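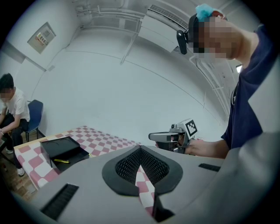

Matching checks on a joined tablecloth: who else loves this?

Castport Sewing Circle forum > Home and Table > Techniques

maarja_ots
Okay, I need to gush for a minute. I've been making tablecloths for our long table (the one my grandmother had in Burdale, it seats everybody if the cousins share a bench) and I finally got a center seam to disappear in a checked cotton. I stood there running my finger along it because I couldn't find it with my eyes!

My problem was always the same. The checks lined up at one end and by the other end they were half a square off. I blamed my cutting, then my machine, then the fabric shop. What fixed it for me was pinning at every single color change, with the pins going in crosswise, and checking the underside of each pin before moving along. It took a whole evening and I used nearly the entire box, 200 pins, with the last stretch held by whatever I could find in the drawer.

So I want to hear how the rest of you do it. Pins? Clips? Glue? Somebody at the Bedau fabric swap told me she bastes everything by hand and I have been thinking about it ever since.

vsimkus
Beautiful feeling, isn't it? I'm on the hand basting side. Long stitches, a contrasting thread, and sit somewhere comfortable. I find I can see the checks better when the cloth is in my lap than when it's flat under a presser foot. Then I sew it and pull the basting out in one go, which is the best part of the whole job.

Do you prewash? I'd want to know that before anybody gives more advice.

maarja_ots
I do, hot wash and line dry. I didn't used to. The first cloth I ever made for that table came out of the laundry with a seam like a bacon strip.

rickrack_and_ruin
Glue stick. The washable school kind. Fold one seam allowance under on a check line and press it. Lay it on top of the other piece so the squares meet, with a tiny bit of glue in the allowance, press again to set it. Then open it out and stitch right in the crease. No pins at all, and you've looked at it from the right side the entire time so there are no surprises.

I've done curtains this way, I've done a skirt, I did a bench cushion with piping. I will never go back.

vsimkus
I know people swear by it, but I don't like glue anywhere near a needle. Mine gummed up and skipped stitches for the rest of the day.

rickrack_and_ruin
Then the glue was still damp, or it was too close to the stitching line! Keep it out toward the raw edge and iron it until it's dry. Mine has never gummed up.

vsimkus
Maybe so. I'll still be over here with my thread.

Agnese K.
Jumping in to say walking foot, walking foot, walking foot. All the pins in the world won't help if the feed dogs are pulling the bottom layer along faster than the top. I borrowed one from Ilse Brandes when I was making napkins for my sister and bought my own before I'd given hers back.

Also, is your check woven or printed? It matters a lot. With a woven check the lines ARE the grain, so you can cut along a line and trust it. A printed check can be off by a little bit all the way across, and then you have to decide whether to follow the print or follow the threads.

maarja_ots
Woven! I should have said. I bought it from the end of a bolt, 35 inches wide, and that's why there's a seam down the middle in the first place.

Agnese K.
Oh, that's narrow. Then I have an opinion you won't like: I wouldn't put the seam down the middle. I'd use one full width in the center and split the second width for the sides, so the seams fall near the table edges. It looks like a border and the eye never goes hunting for a join.

maarja_ots
That's two seams to match where I had one! And I just told you how long one took.

Agnese K.
Two shorter evenings. :)

rickrack_and_ruin
With Maarja on this. If the match is good, put it wherever you want. Serving dishes go down the middle anyway.

sarmite_lill
I've made them both ways. The side seams do look more formal, and I like them for a holiday cloth. For an everyday one I go straight down the center and get on with my life. One thing to think about with side seams is chairs and elbows and kids pulling on the overhang, so I'd do a flat felled seam there. It's strong and the back looks as neat as the front.

Since you're on woven checks, try a small one next if you're feeling brave. A big check forgives nothing but you can at least see what you're doing. With a tiny one I go cross-eyed after a yard and have to go water the plants.

vsimkus
Flat felled in a matched check is a real workout, Sarmīte. How do you keep the second fold from creeping?

sarmite_lill
I trim the under allowance to just less than half, then press the fold over it and baste. By hand! So you've got company. Slow at the start, and once it has a few inches of crease it sort of wants to go along.

maarja_ots
I'm writing all of this down. I have enough of a blue check left for napkins, so I'm going to try the glue method on scraps first and then the basting, same fabric, same machine, and see which I like better. The walking foot will have to wait until I find where I put it when we moved.

For the hem, do you all miter the corners?

Agnese K.
Always! With checks it's almost free, you just fold on the diagonal of a square and the lines tell you if you've gone wrong.

rickrack_and_ruin
Never. Double fold, straight across, done before lunch.

sarmite_lill
Mitered for cloths, straight for napkins. There's an old Raudsepp pattern sheet with a really clear drawing of the corner fold. I'll dig mine out and type up the steps in a new thread.

maarja_ots
Yes please!! Off to cut napkins.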